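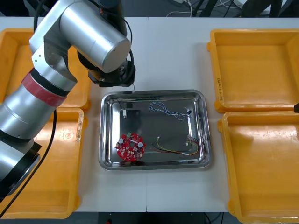
Small boards and loose components: tray and bins, or straight into bags?

Posted by Trirden Community Workshop
Category: Workshops and repair, storage and sorting

Our workshop accepts donated electronic items for repair and teaching. Once an item has been taken apart we are left with small circuit boards, short leads, switches, sensors and similar parts. At present these go directly into plastic bags at the bench and are labelled afterwards. The labelling is often delayed, and the bags are then opened again to find out what they hold. It has been proposed that parts should first be placed together in a shallow metal tray and then divided between open plastic bins, with bagging as the final step. Is this a sound method for a workshop of modest size, and how many bins should be provided?

Foulkes Reuse Centre
Marked as helpful by the poster

A shared tray followed by a small number of bins is a sound method, and four bins are sufficient for most workshops of the size described. The tray allows all the parts from one item to be seen together before any decision is made. The bins hold the result of that decision until there is time to bag and label properly.

We have used this arrangement for three years. Before that we bagged at the bench, as you do now, and had the same difficulty with unlabelled bags. The points below are taken from our bench instructions, with some wording changed for general use.

The tray should be shallow, with a raised rim and rounded corners. Small screws collect in square corners and are difficult to lift out. Stainless steel is easy to wipe clean and does not hold dust. It does conduct electricity, however, so no board should be placed on it while a battery or cell is attached. Remove cells first and put them in a separate lidded container made of plastic. Large capacitors from mains equipment must be discharged by a competent person before the board leaves the item. If there is any doubt on either point, the board stays where it is until someone has checked it.

Only one item's parts should be in the tray at a time. This rule is broken more often than any other at our centre and causes the most work. When two items are mixed, it may be impossible to say which board belongs to which case, and a set that could have been kept whole ends up as spares.

We divide the bins as follows. The first is for boards to be tested. The second is for parts known to be good. The third is for leads, connectors and fixings. The fourth is for material going to the recycler. The category of each bin is written on a card that stands behind it, so that the card can be moved if the bins are changed over for cleaning. We advise against writing on the bins themselves. Ink on plastic fades with wiping, and old wording left on a side wall continues to be followed long after the category has changed.

All bins should be of one size. We attempted at first to give the recycling category a larger bin, and found that it was simply emptied less often. Bins should be wide enough to reach into with an open hand, and filled no deeper than a single loose layer where boards are concerned. Boards stacked on one another scratch, and tall components bend.

Bagging takes place at the end of each session. Our sessions finish at four o'clock and the final 20 minutes are kept for it. Every bin is emptied, including the one for recycling. A bag without a label is not accepted on the shelf.

Liltier Makers
Reply to the above

We would agree with most of this but consider four bins to be more than a small group needs. We use two, "keep" and "do not keep". With more than two, new members tend to hesitate and ask, and the person supervising is interrupted throughout the session. The finer sorting is done later by someone who knows the parts.

We would also point out that yellow bins, if these are what is available, may cause confusion in premises where that colour has been given a meaning for other waste. This applied in our building, which we share with a health clinic. The bins had to be exchanged for grey ones.

Bags can be bought very cheaply in boxes of 2,000. We are still using our first box.

Seso Electronics Store, stockroom
Posted two days later

Both of the previous replies deal with sorting. The following concerns static electricity and storage, which have not been covered in full.

A bare circuit board removed from its case has lost much of its protection. Handling it on an ordinary plastic or painted table, and then dropping it into an ordinary plastic bin, may damage sensitive parts without leaving any mark. The fault may not be noticed for months. For boards of low value used in teaching this is often accepted. For boards that will be fitted back into equipment belonging to a member of the public, it should not be.

The usual measures are modest in cost. An earthed mat is laid on the bench, and the person handling the boards wears a wrist strap connected to the same point. A metal tray may be used on such a mat, but a metal tray placed on an unearthed surface gives no protection by itself. It is a common mistake to assume otherwise. Boards should be held by their edges. Round boards, and boards with a central opening, should be held by the outer edge in the same way and should not be hooked over a finger, however convenient that appears.

Bins made from static-dissipative plastic are sold for this purpose and are normally black. If ordinary coloured bins are already in use there is no need to discard them. Keep them for leads, fixings, cases and recycling, and put boards for testing directly from the tray into shielding bags. These are the silvery type. Pink bags are suitable for packing material but do not shield what is inside them, and the two should not be stored in the same drawer.

On labels, we recommend that each one states the item the board came from, the marking printed on the board, the month, and whether it has been tested. We also write the bench number. It is of no use to anyone outside the stockroom but it settles a good many queries. The colour of a board should not be used as its description. A red board and a green board may be the same part from different makers, and two red boards may have nothing in common.

Shelves should be checked in July or at whatever time of year the workshop is quiet. We allow no more than 10 bags of any one type to remain, and the surplus is offered to other groups before it goes for recycling.

Trirden Community Workshop
Comment by the original poster

Thank you for these replies. We have decided upon four bins, with the first reserved for leads and not for boards, which will go into shielding bags from the tray as advised. The cards behind the bins have been printed. May we ask Foulkes Reuse Centre whether screws are kept with the item's other parts or put into general stock?

Foulkes Reuse Centre
Comment

Screws stay with the item until it has been decided that the item will not be rebuilt. We use a small lidded pot placed beside the tray, one pot for each item. Screws from items that will not be rebuilt are added to general stock only if they are of a common size. The remainder are put with scrap metal.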